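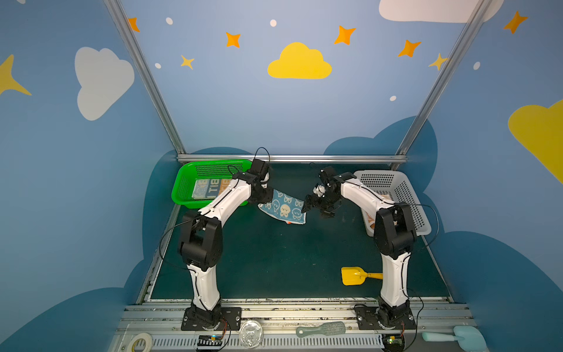 Folding and Sorting Small Cloths at a Two-Basket Station

This page covers washcloths, hand towels, printed play cloths and similar flat pieces up to bath towel size. It does not cover fitted sheets or clothing. The method assumes a table at standing height and two baskets at the back of it, one for folded pieces and one for everything else.

1. Set the baskets

Put both baskets in the back corners of the table, one left and one right. Use two different colors. Green on the left and white on the right is the arrangement used throughout this page. Reverse it if you prefer, but keep it the same from one session to the next.

Perforated plastic is the best material for this job. It lets air through, rinses clean under a tap and does not snag terry loops the way wicker does. Check the rim and the inside of the holes for molding burrs before first use. Remove any burr with fine sandpaper.

The left basket takes folded towels and cloths only. The right basket takes strays: toys, socks, single items that belong in another room.

2. Clear the folding area

The middle of the table must be free over an area larger than the largest cloth in the load. Small toys are the usual obstruction. A toy shovel or similar can sit to the right of the folding area while you work and go in the right basket at the end.

Tape, brushes, spatulas and lids can stay on the strip along the front edge, provided they lie flat. A brush with a textured head should be kept well clear of terry. Loops catch on it and pull.

A dark, plain work surface is easier to use than a patterned one. The edge of a printed cloth is hard to find against a busy background.

3. Pick up the cloth

Find one corner and pinch it between thumb and forefinger. Lift until most of the cloth is off the table. Run the other hand down the nearest edge until it reaches the next corner. Do not grab for the opposite corner directly. On a thin cloth this gives a diagonal hang, and the piece has to be laid down and started again.

If the cloth is already hanging on the diagonal, keep the upper corner where it is, let go with the lower hand, and follow the edge from the top.

Sewn-in tags are useful here. On many cloths the tag is set into the hem, so a colored tag marks an edge even when the print gives no help. An orange tag on a blue cloth can be found at a glance. Where a cloth has no tag, a short stitch of bright thread in one hem does the same work.

4. Lay flat and fold

Lower the cloth with the printed side down. Smooth from the center outward with the flat of the hand.

Washcloths: fold in half, then in half again.

Play cloths and other thin printed pieces: fold in half 2 times, then once more if the basket is shallow. Thin cotton slides, so press each crease before making the next one.

Hand towels: fold in thirds lengthwise, then in half.

Bath towels: fold in half lengthwise, in half across, then in thirds. For towels with large lettering, make the last fold so that part of the lettering faces up. The towel can then be identified in the basket without lifting anything out.

5. Load the basket

Place pieces with the folded edge toward the front. Heavy towels go in first and thin cloths on top. Do not stack more than 4 bath towels in one basket of ordinary size, or the lower ones will take a hard crease.

6. Finish

Empty the right basket last. Return each item to its room before the next load comes out of the dryer. Wipe the work surface and the front strip with a damp cloth and let both dry.

Notes

Cloths with a printed face should be dried on low heat. Pale areas of a print, such as white or cream on a blue ground, show lint first. A lint roller or a loop of masking tape wound sticky side out will remove it.

Hendrik Msimang suggests labeling the rims where several people share a table. Tape and a laundry marker are sufficient.

Related

Stalard Drying Rack: Replacing the Hinge Pins
Removing Lint from Terry Without a Roller
Plivham Stacking Baskets, Sizes Compared
How to Fold a Fitted Sheet on a Short Table
Mulimberg Linen Shelf: Spacing and Load
Magagula Cotton Care Notes (updated March)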